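The librarian at the Vavley town library has been reading picture books aloud for most of her working life, and she still gets a little nervous before the ones about grandparents. "You never quite know who in the room has just lost somebody," she told me, pouring the second of what would be many cups of tea. "You have a dozen small faces on the rug, and one of them goes very still, and you think, oh, there you are. This one is yours today."

We were meant to talk for half an hour and ended up talking until well past 4 in the afternoon, mostly because I kept asking for titles and she kept getting up to fetch them. Her subject, the one she is known for around here, is reading to children about memory: what happens when a grandfather forgets your name, or a grandmother moves into one small room with a window and a kettle. She keeps a shelf for it behind the front desk. There are 38 books on it at the moment, and she has strong feelings about every last one.
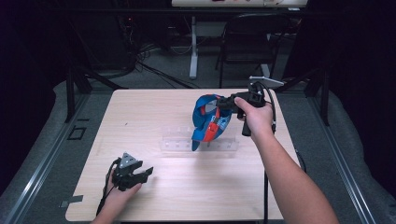

"People come in and ask for a book that explains dementia," she said, "and I do have those, and some of them are very good. But I usually send a story home along with it. A four-year-old doesn't want the brain explained. A four-year-old wants to know if Grandpa is mad at her." Her own favorite is a slim picture book from Seixas, a small press she has been ordering from for years, in which a boy and his grandmother bake the same cake on every page and she calls him by a different name each time. He answers to all of them. "I have read it, oh, I couldn't tell you how often, and I still have to stop and look out the window before the end."

I asked whether parents ever object. Some do, she said, and she has a lot of sympathy for them. One father brought a book back the very next morning and told her it was too sad for bedtime. She agreed with him! It was too sad for bedtime. She suggested a Saturday-breakfast sort of hour, with pancakes and plenty of light, and he took it home again and kept it for 3 weeks.

For older readers she likes a novel called The Proltgate Road, which runs to 392 pages and which she admits takes its time getting started. The girl in it spends a summer sorting her great-aunt's house, and each chapter is built around one thing out of a closet or a drawer. "Nothing much happens for the first 90 pages, and I tell the kids that up front. I say, stay with it, she's only opening drawers, but you'll want to know what's in them." A reading group of sixth graders finished it in March and asked if they could write chapters of their own.

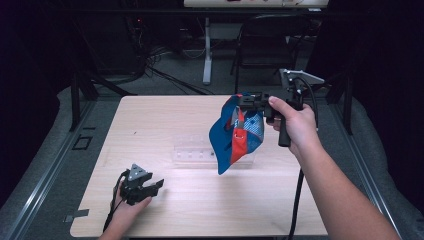 So they did, and the rule she gave them was that each chapter had to begin with something a person had worn or carried. She is firm about this, having read a great many school essays that begin with feelings and never get around to anything else. Start with a hat, she tells them. Say it's a blue baseball cap with a red stripe down the middle, and then say who reached for it on the way out the door, and where they were headed, and whether they came back in a good mood. "By the second paragraph they've forgotten they were supposed to be sad," she said. "They're telling you how he drove, and what he kept in the glove compartment – and then it comes up on them sideways, the way it does in life."

The chapters have been typed up and stapled, and they sit at the end of the shelf with a proper spine label like everything else. They are checked out more than you might think. Dedell, the bookstore across the street, has asked for a set to keep by the register, and she is deciding whether the authors would be thrilled or mortified. Probably both, she thinks, so she is going to ask them first.

Before I left I wanted to know what she would say to a parent who has to have the conversation tonight, with no time to get to a library. She thought about it for a good while, long enough that I finished my tea. "Read whatever is already in the house," she said. "Read the truck book. Sit close, and leave a bit of quiet after you turn the last page, and don't pick up your phone. If there's a question in there, that's when it'll come out. And if it doesn't, well, you've read the truck book, and you can read it again tomorrow."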